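Quanto céu cabe numa varanda

Passei a adolescência convencida de que a astronomia era uma coisa que se fazia longe. Longe da cidade, longe de Portugal, longe de mim, em cima de um vulcão chileno ou dentro de um gabinete com o nome na porta. Tenho agora um telescópio de 176 milímetros na varanda de um terceiro andar, com um candeeiro público a dar-me em cheio na cara, e venho defender uma ideia que irrita muita gente do meu clube: o céu da cidade vale a pena, e andamos a afugentar os principiantes quando lhes dizemos o contrário.

A conversa começou em junho, na lista de correio do clube. Um rapaz novo perguntou o que podia ver do quintal dele, em plena zona urbana, com um refrator pequenino que lhe tinham oferecido. Recebeu 25 respostas (eu li-as todas, com uma paciência que não costumo ter) e quase todas diziam a mesma coisa: mete-te no carro. Vai para o Alentejo, vai para a serra, vai para onde for, mas sai daí. Houve quem lhe mandasse um mapa de poluição luminosa com a casa dele no meio da mancha branca. O rapaz agradeceu muito educadamente e não voltou a escrever.

Ora, eu percebo o conselho. Já estive debaixo de um céu a sério, com a Via Láctea a fazer sombra nas ideias todas que eu tinha sobre o que era a noite, e chorei um bocadinho, confesso, encostada à porta do carro. Quem já viu aquilo quer que os outros vejam. Mas há uma diferença enorme entre dizer a alguém "um dia tens de ir" e dizer-lhe "até lá não vale a pena saíres à rua". A segunda frase mata a curiosidade de quem tem filhos pequenos, de quem trabalha cedo, de quem não tem carro, de quem tem quinze anos e depende da boleia da mãe. Isso é muita gente!

E depois é falso, caramba. A Lua está-se nas tintas para os candeeiros. Posso passar uma noite inteira a seguir o terminador, aquela linha entre a parte iluminada e a parte escura, a ver as paredes das crateras apanharem luz e os picos centrais a aparecerem como alfinetes. Júpiter e Saturno também não se incomodam nada com o meu bairro, e este verão estão a chegar à melhor altura do ano para os observar. As estrelas duplas, coitadas, de que ninguém quer saber, são perfeitas para a cidade: Albireo, com aquele amarelo e aquele azul lado a lado, faz mais pela minha boa disposição do que metade das galáxias ténues que fui procurar ao fim do mundo e que eram, sejamos francos, um borrão cinzento.

Alguém vai responder que as fotografias são outra história. São, e é aí que a minha irritação sobe um degrau. Acho que estragámos um pouco o olhar das pessoas com imagens. Adoro as imagens do Hubble, tive a dos Pilares da Criação em poster por cima da cama, mas aquilo é o resultado de longas exposições, de filtros, de cores atribuídas por quem sabe o que está a fazer. Quando o principiante encosta o olho à ocular e espera aquilo, fica desiludido em qualquer lado. Debaixo do melhor céu do país, a nebulosa que ele viu em magenta e turquesa vai aparecer-lhe em tons de cinzento, se tudo correr bem. O problema da expectativa não se resolve com gasóleo.

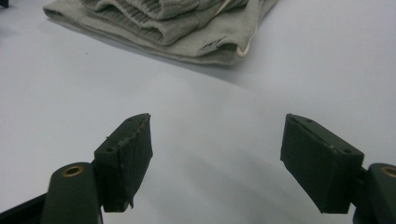

O Segundo Grajales, que dá as sessões de iniciação lá no clube e tem mais anos de ocular do que eu de vida, resolve isto de uma maneira que acho brilhante. Antes de deixar alguém espreitar, pede à pessoa que desenhe o que imagina que vai ver. Depois espreita-se, e desenha-se outra vez. Os segundos desenhos são sempre mais pequenos e mais interessantes. Há uma senhora que desenhou Saturno como um selo dos correios no primeiro papel e como uma azeitona com aba no segundo, e ficou radiante, porque aquela azeitona era mesmo dela. Tinha sido a luz do planeta, e mais nada, a bater-lhe no olho.

Eu e o Segundo discordamos em quase tudo o resto. Ele é dos que acham que um céu escuro é um direito e que quem se habitua ao céu da cidade acaba por desistir de lutar por ele. É o melhor argumento que me deram até hoje e ando com ele às voltas há semanas. Se eu disser a toda a gente que da varanda se vê bem, quem é que vai chatear a câmara por causa das luminárias viradas para cima? Quem é que se vai queixar dos projetores do pavilhão acesos a noite toda sem ninguém lá dentro?

A minha resposta, por agora, é que as pessoas lutam por aquilo que conhecem. Comecei a reparar nos candeeiros depois de ter o telescópio, nunca antes. Antes eram candeeiros! Passei anos a viver por baixo deles sem perceber que metade da luz ia parar às nuvens. Foi por querer ver uma estrelinha companheira ao lado de outra, e por não conseguir, que escrevi a minha primeira reclamação à junta. Responderam-me com um formulário. Voltei a escrever. Puseram uma pala num dos candeeiros da rua, só num, e ficou torta, mas Hércules melhorou imenso para os lados do prédio da frente.

Tenho de falar de dinheiro, que é onde estas conversas vão sempre dar. O meu primeiro telescópio foi um Nalitz, comprado em segunda mão a um senhor que o usava para ver navios. Tinha um tripé que tremia quando eu respirava e uma buscadora que apontava para onde lhe apetecia. Vi com ele as luas de Júpiter mudarem de sítio de uma noite para a outra, desenhei-as num caderno da escola e senti-me um génio renascentista. Depois vieram anos de catálogos. Quis um Rosenthal, quis uma montagem Dakholm com motor e tudo, fiz contas, vendi uma bicicleta. O Zultar que tenho agora é um bom instrumento e gosto muito dele, mas se me perguntarem qual foi a melhor noite da minha vida de astrónoma amadora, foi com o tripé a tremer.

Por isso faz-me alguma confusão a escada de equipamento que impingimos a quem chega. O rapaz da lista tinha um refrator pequeno e um quintal. Tinha tudo! Explicaram-lhe que precisava de mais abertura, de outro céu, de uma montagem decente, de um filtro para isto e de uma ocular para aquilo. Eu teria ficado com a sensação de que me tinham oferecido lixo no Natal.

O que eu lhe teria dito, se não me tivesse atrasado (escrevi a resposta, reescrevi, ficou nos rascunhos, a história da minha vida), era mais simples. Começa pela Lua, mas não na cheia, que é uma lâmpada sem relevo. Apanha-a perto do quarto crescente. Escolhe uma cratera, uma só, e volta a ela na noite seguinte. Põe-te num canto do quintal onde a luz da rua não te bata diretamente nos olhos, nem que seja com uma toalha pela cabeça, como os fotógrafos antigos. Deixa o telescópio uma meia hora lá fora antes de começares. Aponta as horas. Faz desenhos maus. E não compres nada antes de teres saído umas quantas noites com o que tens.

Dizia-lhe também que há qualquer coisa de bom em observar de casa que as grandes expedições não dão, que é a repetição. Numa noite de serra há pressa, há a lista, há o frio, há o caminho de volta, e anda-se de objeto em objeto como quem faz um museu em duas horas. Na varanda posso olhar cinco minutos para uma coisa e ir deitar-me. Posso fazê-lo outra vez amanhã. Foi assim que aprendi as constelações, aos bocados, pelo retângulo de céu entre dois prédios: Vega entra por cima da chaminé, depois vem o Cisne, depois tenho de esperar. Conheço melhor aquele retângulo do que qualquer céu inteiro debaixo do qual já estive.

O Segundo diz que isto é conversa de quem se contenta com pouco. Pode ser. Também me diz que venha com ele à serra na próxima lua nova, e eu vou, claro que vou, já tenho o termo separado e o mapa de Sagitário dobrado dentro do saco. Hei de passar a noite de boca aberta. Não tenho nada contra o céu escuro, queria só que deixasse de servir de bilhete de entrada.

Entretanto pedi ao secretário do clube o contacto do rapaz do refrator e mandei-lhe finalmente a mensagem que estava nos rascunhos, com muitas desculpas pelo atraso. Respondeu-me ontem à noite. Quer saber se aquela estrela muito brilhante que lhe aparece tarde por cima da garagem é um planeta. Pela hora e pela direção parece-me Júpiter, mas não lhe disse. Pedi-lhe que apontasse o telescópio, procurasse uns pontinhos em linha ali ao lado e me mandasse um desenho.

18 de julho de 2021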